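Build Your Own Arm: Evening Course at the Zovandale Shared Workshop
Handout 6: Closing the gripper on something small

Tutor: Macarena Robles
Bench help: Brayan Echeverri, Casimiro Cordero

Welcome back! By now every pair should have an arm that moves to a point and stays there without drooping. If yours still droops, grab Brayan before we start and he'll go over the shoulder screws with you. Tonight we get to the bit I look forward to every time I teach this course, picking up something small and putting it down again where we meant to.

6.1 What you need on the bench

Your arm, clamped. The laptop with Follow already installed (the version on the workshop drive, please, as the newer one renames half the menus). A wrist camera, plugged in before you open the program. A flat surface in one strong colour. And a few little objects, nothing heavier than a pencil stub.

6.2 Looking from the wrist

Until now we've judged everything from the side, with our own eyes. The wrist view takes some getting used to. The fingers hardly seem to shift when the arm travels, and it's the world that slides about underneath them. Give yourself ten minutes just driving around. It's great fun, and your hands learn faster than you'd expect.

Two things to look for before you try a grasp. First, is the object between the fingertips, or still out beyond them? Second, which way does it lie? A long thin thing is easiest to take across its short side, so turn the wrist until its length runs the same way as your view, bottom to top.
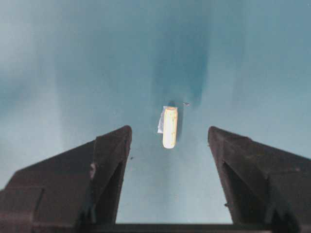
Photo: Bienvenido Bautista / Zovandale Shared Workshop

With the small cream cylinder you can see both checks at once. It runs up and down the view, so the fingers would meet it across its narrow side, and there is a generous gap to left and right. It also sits a touch right of centre, which is worth a small nudge before closing. Look as well at the crumpled white scrap against its left side. Thin paper can fold under a fingertip and spoil your grip, so decide whether you want to pick up the pair together or clear the scrap away first.

6.3 Closing slowly

Set the closing speed to 2 in Follow. I know, it's slow - leave it there for this evening. Close until one finger touches, stop, and look. If the object starts to roll or slide, your centre is off. Open, shift a hair towards the finger that touched first, and try again.

Write down the servo reading at first contact. On my own arm, built at the kitchen table with Bustamante servos, a chalk-sized piece gives 1,182 and a fully closed gripper sits well past that. Yours will differ, and so will your neighbour's. Keep the number in your notebook, we need it for Handout 7.

6.4 Lifting

Raise the arm a finger's width and pause. If the object hangs straight, carry on. If it tips, you've taken it too near one end. Casimiro has a lovely trick of tapping the table edge gently at this point to see whether the grip holds.

6.5 For next time

Do the pick and place on your own until it feels dull. Kazuhiro Sakai managed almost 112 lifts over one Sunday, and his notes on finger wear are pinned up by the Flarkero printer. Do read them, they're brilliant!

Bring your contact readings, and a spare set of fingers if you've printed any.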